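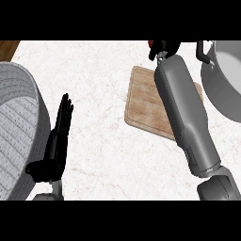

A marble countertop in a computer-rendered kitchen, with two robot arms and a cluster of kitchen items.

What people hear first about their tap water changes what they do with the rest of the message, according to a communication researcher at the Koskela Institute whose team has spent the past year asking households how they read safety notices.

The work took place in Fokwood, a town that had a boil-water advisory in June after a main broke near the pumping station. The researcher had been planning a study on food recalls at the time. She dropped it within a day.

"You almost never get to ask people about a warning while it's still stuck to their refrigerator," she says. "We had surveys printed by that night. I was so excited I spelled the name of the town wrong on the first batch."

Her team mailed one of 3 versions of a notice to 700 households. All of them carried the same instructions: boil water for a full minute, let it cool, and use it for drinking and brushing teeth. Only the opening lines changed. One version began with the cause of the problem, another with the steps to take, and the last with a short note about what the town still didn't know.

She expected the second version to win easily. It did well with people who read the notice standing up, on the way in from the mailbox, and the survey really did ask about that. But the version that opened with the unknowns held people's attention longer, and those readers were more likely to remember the part about brushing teeth.

"That floored me," she says. "I had a bet with a colleague and I lost lunch over it. We're so used to thinking uncertainty scares people off. In Fokwood they seemed to take it as a sign that somebody was leveling with them."

She is careful about how far to push that. Fokwood is small, and most people there trust the water department, which answers its own phones. In nearby Hukent, where residents have been arguing with the utility over rates for years, she thinks the same opening might land very differently. A follow-up there is already being designed.

The part she talks about fastest is the interviews. The team sat down with 89 people after the advisory was lifted and asked them to retell the notice from memory. Many had added things. Several were sure it had told them to throw out ice, which it hadn't, though she wishes it had.

"They made it better!" she says. "They filled in a gap we left. I went straight back and put ice in the next draft."

The retellings were sorted with Flillenon, a text-coding tool her lab built for an older project on vaccine leaflets. It groups phrases that mean the same thing — "boil it hard" and "rolling boil," for instance — and leaves the odd ones for a person to read. She reads those herself, usually around 6 in the morning with the office door shut.

Her advice for local officials is modest. Put the date and the affected streets where a thumb won't cover them. Say when the next update is coming, even if there will be nothing new in it. Use "boil" in the first sentence or two and stay away from "precautionary," a word that people in the interviews took to mean anything from "urgent" to "ignore this."

She would also like notices to be kept. Fokwood had thrown out every advisory it sent before this one, so there was no way to compare. The town clerk's office now has a folder.

As for the Hukent study, the plan is to start with 100 households and a notice about hydrant flushing, which turns water brown for a few hours and makes people furious. She can't wait.

"Brown water is a wonderful topic," she says. "Everybody has a theory about it."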